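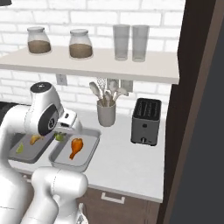
When does the water shutoff for the riser work begin?
Monday at 9 a.m., for the kitchen stacks on the east side only. Bathrooms stay on.

Bradier Court Residents' Association
Minutes of the regular meeting, 9 September 2022
Held in the ground floor lounge, 7 p.m.

Chair: Jae-in Tak
Minutes: Lino Marras
Units represented: 33

1. Previous minutes
Approved with one correction. The bike room key deposit is $5, which had been left out.

2. Riser replacement
Jae-in went over the schedule from Drarkumar Plumbing. The crew will do one stack at a time, top floor down. Each kitchen will be without water from 9 a.m. to 4 p.m. on its day. Residents need to empty the cabinet under the sink the night before. Drarkumar will patch the wall behind the sink but will not paint it or replace tile.

Unit 4C asked who pays if old tile breaks. The contract covers the opening the crew has to cut and nothing past it. Lino will get that in writing and send it to all units. 2A asked for a later date on account of a new baby. Jae-in will ask if 2A and 2B can be moved to the end.

Notices will go on doors and next to the mailboxes. The one in the elevator was taken down again last week, so please leave it up.

3. Laundry room
The second dryer is still out. Bravow quoted $574 for the repair, parts and labor. There was some talk about buying a used one, but it would come without a warranty. Moved and seconded to accept the repair quote. Passed, with two against.

The hours stay as they are, 7 a.m. to 10 p.m. A request to open at 6 was tabled. 1B is right under the machines' drain line and hears every load.

4. Courtyard
The Văduva family in 3D offered to take over the two raised beds by the gate. They would like to put in bulbs this fall and herbs in April. No objections. They asked for the hose to be left on the hook and for people to stop using the beds as ashtrays. The gate latch sticks and will be looked at.

5. Money
Opening balance was read. Three units are behind on the quarterly fee and have been sent letters. The reserve fund will stay at more than $1,000 after the dryer is paid for. Roof gutters still have to be cleaned before the leaves come down, and we have only one bid for that.

6. Other business
Packages are being left in the stairwell on the west side. Drivers should be told to use the lobby table. 5A has a sofa to give away, must be picked up.

To do
Jae-in: call about 2A and 2B, second gutter bid
Lino: tile letter, door notices, dryer repair

Adjourned 8:20 p.m. The date of the next meeting will be posted by the mailboxes.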